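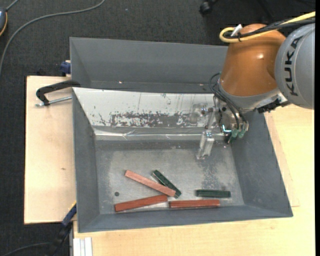
Odd invoice email "from" our solicitor, two days before completion

yeshi_n
Hello all, long-time reader, first proper post, so please bear with me if I ramble a bit! We're buying a little terrace and using a small firm called Sedden, who have been lovely throughout. Yesterday at teatime an email came in from what looked like our solicitor's usual address, with the right reference number and even her usual sign-off, saying the client account was "under audit" and could we send the deposit to a different bank. My husband had the banking app open before I'd finished reading it out. Something about it sat badly with me, so I've sent nothing yet. Am I being daft?

Ebere O
Not daft at all, my love. Please don't send a penny. Ring the office on the number printed on the very first letter they posted you, and whatever you do don't use the one in that email. My sister had the same thing when she sold her flat, "audit" and all, and her firm had never changed its bank in its life.

tufa94
Agree with Ebere. I did 6 years on the front desk at a conveyancing firm and we told every client at the start that our bank details would not change. Have a look through your welcome pack, there's very likely a line about it in there somewhere. Also click on the sender's name so you can see the whole address. We had one where a single letter had been swapped and three of us read straight past it.

Fasil G
I'll disagree a little, if I may. The full address is worth a look, but a good one proves nothing. If somebody has got into the solicitor's mailbox, the message really does come from the right place, and the reference number will be right too. I'd hate for Yeshi to check the address, find it's fine and feel safe.

tufa94
Fair point, Fasil, and I should have put the phone call first. I still think people ought to look, though. Most of the ones we saw were quite clumsy.

yeshi_n
Thank you all so much, you've been kinder than I deserve for posting in such a flap. I rang at 9 this morning and got through to her directly. They have NOT changed banks, and she's asked me to forward the email to their IT people and keep the original. She read me the proper account number and I checked it against the paper letter, digit by digit. Should I tell our bank as well, even though no money went?

Ebere O
Yes, do, and report it as fraud too. And put the kettle on!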